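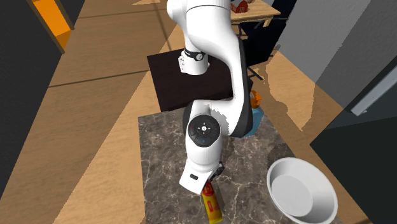 ## Fouzia Mengal on Bugti, bad wigs and the long wait for season two

2021-10-10

If you watched the first season of "Skimley" the way I did (all 10 episodes, two nights, very little sleep), you'll know that Bugti, the town pharmacist with the awful secret, walks off with every scene. So I was thrilled when Fouzia Mengal, who plays her, called me from her kitchen with her mouth full of toast.

"Sorry, sorry, I have to be in makeup in an hour and I haven't eaten," she said. "Ask me anything, I'll chew quietly."

Season two arrives in January, and Mengal has been filming it since spring. She can't say much about the cliffhanger. She did say that she read the final script standing in her hallway with her coat on, and that she called her mother straight after.

"I wasn't allowed to tell her what happened, so I just yelled," she said. "She thought I'd been fired!"

She very nearly didn't get the job at all. Mengal had spent four years doing small theater parts when her agent sent her to read for a nurse with two lines. The producers at Udasero asked her to stay and try Bugti's big speech from the third episode, the one in the parking lot. There were 200 women up for the part by then, and Mengal had never been on a television set.

"I did it way too loud. Stage loud. The woman holding the script jumped. But they laughed, and then they asked me to do it again and whisper it, and that's the version you see."

Then there's the wig. Fans have strong feelings about the wig -- there's a whole thread ranking it from scene to scene, which I may have read twice -- and Mengal is on their side. "It was heavy and it itched and it had its own chair. I'd come back from lunch and somebody would've put a napkin on it." For season two she grew out her own hair and had it cut short, and she says the first day without the wig felt like a vacation.

What does she love most about the character? She took a while over that one.

"She's rude when she's scared. I do that too. My sister watched the dinner episode and texted me, 'That's you at my wedding.' So I guess I wasn't acting so hard."

Between seasons she squeezed in "Jillness," a tiny comedy about two roommates who share one winter coat. It was shot in 23 days, mostly at night, and it's a joy. She sings in it, too! Badly, on purpose, she insists, though I thought she sounded pretty good.

"The director kept saying, 'Worse, please.' I've had singing lessons since I was nine. My poor teacher is 73 and she's going to see it with her whole choir."

She'd like to do more comedy, and she'd like to go back to the stage for a while, maybe next fall if the schedule lets her. She's also learning to drive, finally, after Bugti spent most of last season behind the wheel of a car that was being towed.

"I failed my first test," she said. "The examiner recognized me and he was so nice about it. He asked if Bugti makes it out of the lake." And did she tell him? "No! I needed him to pass me next time, but no."

She had to run after that, toast and all.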